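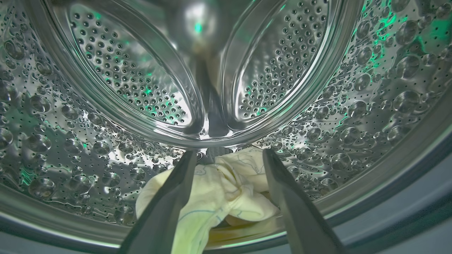 Redação Tolico

30 de agosto

O encontro anual de autores de blogues promovido pela Tolico regressa em maio, com 300 lugares e um novo modelo de inscrição. A responsável pelo programa recebeu-nos na sede da associação para explicar as alterações.

"Na última edição ficaram 102 pessoas em lista de espera", recorda. "Era necessário rever os critérios." As candidaturas passam a ser apreciadas por ordem de chegada, com uma quota reservada a quem publica há menos de 12 meses.

O programa terá dois dias -- o primeiro dedicado à escrita, o segundo às relações com patrocinadores. A Weller mantém o apoio às bolsas de deslocação; a Bepari assegura a transmissão das sessões.

Quanto aos participantes enviados por empresas, a responsável é clara: "Devem indicar, no ato da inscrição, em nome de quem escrevem." As inscrições decorrem na plataforma Erkier.

Este sítio utiliza cookies. Ao continuar a navegar, aceita a sua utilização.

© Tolico. Todos os direitos reservados. Voltar ao topo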